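Household Robots by Subscription: A Review of the Nusov Tidying Service
By Priya Iwasaki

The sales material for the Nusov home service runs to six pages and spends most of them on what the customer will not have to do. There is no programming, no mapping of rooms by hand and no contract longer than a month. A humanoid robot is delivered, a technician stays for the first morning, and from then on the household chooses tasks from a short list. The list is where this review begins, as it is where most prospective customers will begin.

Distora, the company that operates the service, divides household work into three grades. Grade one covers hard objects of known shape: cups, books, shoes. Grade two covers doors, drawers and small appliances. Grade three covers what the company calls soft goods, meaning blankets, towels, clothing and anything with a loose edge. The base subscription costs $600 a month and includes grades one and two. Soft goods add to the price and, until last July, were not offered at all.

Annelies Holzer, who manages customer trials for Distora, was direct about the delay. "A cup has the same shape when you pick it up as when you put it down," she said. "A blanket does not have a shape. We would not sell the grade until we could state plainly which items it applied to."

The statement now exists, and it is commendably specific. Towels and flat-edged blankets are listed as supported. Fitted sheets are excluded. Throws, scarves and rugs with fringe are listed as supervised, which obliges the customer to have a technician watching over a remote link while the work is done. It was this middle category that we asked to see, in a furnished room at the company's demonstration site.

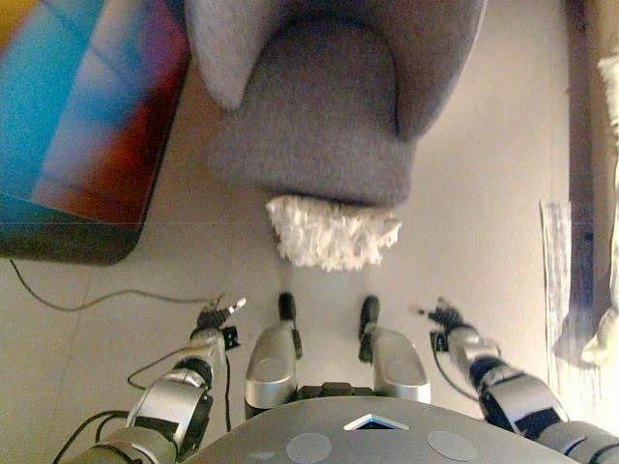
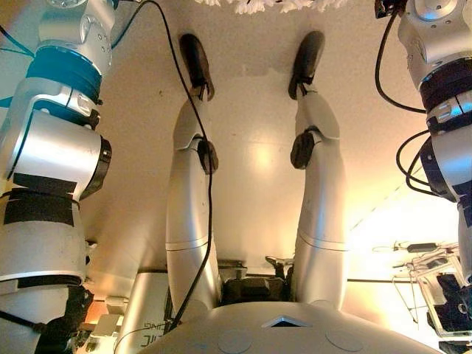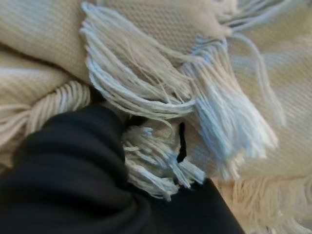 The robot at the demonstration site, and the woven, fringed textile at its gripper.

The supervised category raises a question of value that the sales material does not address. A remote technician must be booked, and booking is available only during business hours. A customer who is away at work may find this convenient. A customer who wishes to have the living room put in order before guests arrive in the evening will find it considerably less so. Ms. Holzer confirmed that evening hours are under study but declined to give a date.

Setup also deserves attention. The technician assigned to our trial, Emmett Marchetti, asks every new customer to walk through the home with him before the robot is switched on. He looks for floor cables, loose papers and furniture that will be moved often. His written notes are left with the household, and we found them more useful than the printed manual, which devotes a full chapter to the charging stand and a single paragraph to clearing the floor.

Comparison with other offerings is difficult, as few are sold on the same terms. The Obi, a wheeled unit with a single arm, costs $2000 outright and is confined to hard objects. It is quieter, it needs less room, and its owners are not tied to a monthly fee. For an apartment with bare floors and little fabric, it remains the more sensible purchase. The Grarwood plan is closer in kind and includes laundry sorting, though its operator requires a deposit of $1000 and a minimum term of one year.

We also spoke with Sunita Iwasaki (no relation to the author), an occupational therapist who advises families on equipment for the home. Her concern was less with the machine than with the list. Older clients, she observed, tend to need help with precisely the items in grade three: a throw that has slipped from a chair, a towel on a bathroom floor. She would like to see a blanket on the floor treated as a matter of safety and moved into the base plan, even if the robot did no more than carry it to one side.

Distora's response was that carrying and folding are priced together at present. Emmett Alcantara, the company's head of pricing, said that a separate carrying option had been discussed. We would encourage the company to proceed with it. Folding is pleasant to have — a clear path to the door is a necessity for many of the people most likely to subscribe.

The service may be canceled at any time with notice of one billing period. Collection of the robot is free of charge, provided that the original case has been kept. The case is large, and customers with limited storage should ask whether the technician can take it away on the first day. Mr. Marchetti did so for us upon request, although the option appears nowhere in the agreement.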